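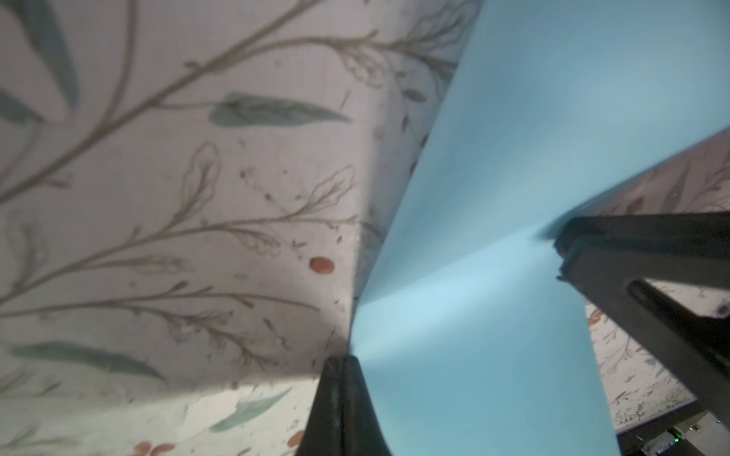
A light blue sheet, pulled taut.

I've been wanting to see inside the Panton paper mill ever since I bought my first pad of their cold pressed, so when Liette Ross from my Saturday painting group said they were having an open day, I said yes before she'd finished the sentence. We packed sandwiches, a thermos and far too many pencils, and off we went.

The mill is down a gravel road beside the creek, in a long brick building with a tin roof, and you smell it before you see it. Wet cotton and old rope is the closest I can get. I loved it straight away. Liette did not, but she came round after morning tea.

They took us through in groups of 15, and ours was led by Laurier Sutherland, who has been making paper there long enough to have opinions on every brand in my cupboard (I kept quiet about the cheap stuff). He started us in the beating room, where cotton offcuts get chopped and churned in water until they turn into something like thin porridge. You have to shout over the machine. I asked how they know when it's ready and he scooped some into a jar of clear water, held it to the window and swirled it. If there are lumps, it goes back. I'd pictured dials and screens, and it was a jam jar!

Next came the vat room and this was the part I'd come for. Two people were pulling sheets by hand, dipping the mould in, lifting it level, giving it a little shake forward and back and then side to side. It looks like nothing at all. Then they let us have a go. My first sheet had a thick end and a thin end and a thumbprint in the middle where I'd dripped on it. My second was worse. The third one Laurier said was "a sheet of paper", and I'm taking that as high praise. Liette got hers on the first try and has mentioned it several times since.

The dripping, by the way, is a known thing. A drop of water on a fresh sheet leaves a thin round spot you can see when you hold it up to the light, and they call it a papermaker's tear. I have three of them and I'm keeping every one.

After that we saw the pressing. I had never really understood the difference between hot pressed, cold pressed and rough, I just bought what the shop had, so it was great to have somebody lay them out side by side. Rough is dried with hardly any pressing after the felts, so it keeps all the bumps. Cold pressed goes through again without heat and comes out with that gentle tooth. Hot pressed gets heated rollers and ends up smooth as an eggshell. They had 300 gsm in all of them and we were allowed to feel the lot. I bent a corner of the rough back and forth for ages like a kid with a cereal box.

Sizing was a surprise too. It's the gelatine that stops the paint sinking in, and it explains the pad I ruined last January by leaving it in the laundry, where it got damp and then every wash I put down went blotchy. I had blamed my brush. Sorry, brush.

Lunch was on the grass out the back, and then there were demonstrations in the drying loft. Annick Hiebert did a sky on a full sheet, wetting the whole thing first and tipping the board so the colour ran down by itself. She used one blue and a tiny bit of a warm grey, and she stopped when I would have kept fiddling. Somebody asked how she knew it was finished and she said she'd run out of tea. She also showed us how to lift a cloud out with a bit of crumpled tissue, turning it each time so you don't put the same shape down again. I've tried it twice at home now and the second one does look like a cloud, if a slightly square one.

Kulap Nuchit had the table next to hers, with dyed papers she makes from leftover pulp. She tears them along a wet line so the edge comes out feathery and glues them down in layers to make hills and water. I'm not a collage person, or I wasn't. I bought a bundle of her offcuts in greens and a mustardy yellow and I've been moving them around the kitchen table every night since without gluing any of them.

A few practical bits if you're thinking of going to the next one. Wear shoes you don't mind getting wet. The loft stairs are steep and there are 9 of them before you get a handrail, so take your time. Bring cash for the seconds bin, as the card machine was having a bad day. The seconds are terrific value, mostly full sheets with a wonky edge or a small mark, and I came home with as many as I could carry under one arm.

Diane McIntyre runs the bookings and she told me they're hoping to do a two day class where you make your paper on the first day and paint on it on the second. I've put my name down. Liette has too, though she says she'll only be there to help me with my thick ends.

My three sheets are drying flat under the encyclopedias right now. I think the good one is going to be a portrait, maybe a girl in a big hat, and the thumbprint one can be for testing colours. I'll post them when there's something to see.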